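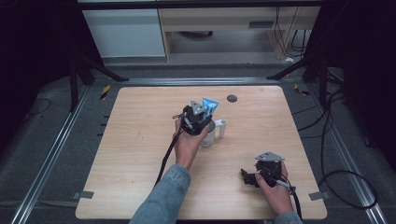 Last updated: April 1, 2020

The Partington workshop has completed its equipment plan for the coming budget year. This thread sets out what will be purchased, what will be deferred, and how departments may respond.

The largest item is hand-held grippers. The plan provides for 4 additional pairs, with spare fingers for each. Operators work with one gripper in each hand, so units will be ordered and issued only as pairs.

Quotations were received from Hemby and Cunex. Hemby offered the lower unit price. Cunex included replacement cables and a longer repair term. Sharada Sastry is comparing the two over the full period of use and will report in June.

Cables deserve their own line this year. In the past they were charged to general supplies — a practice that hid the true cost of keeping a station running. The plan allows for 200 meters of cable, together with floor covers for the walkways.

Tables will not be replaced. Scuffs and small marks on a work surface do not affect the work, and the present tables are the right height for seated and standing operators. Departments that had requested new ones have been informed.

Small household items such as cups are to be bought locally and claimed through petty cash. Please do not raise a purchase order for them. The limit per claim is $100.

The purchase of a fixed robot arm has been deferred. Doğukan Kılıçarslan presented the case clearly, but delivery to the Duluvbridge site would take nearly 6 months and the floor there has not been checked for load. The request will be considered again in the next plan.

Training hours are counted as part of the equipment cost. A pair of grippers without a trained operator will remain on the shelf, and the plan has been priced accordingly.

Comments on the plan should be sent in writing to Rosalind Lyons. Questions about delivery dates and storage go to Gönül Akyol — please include your department code.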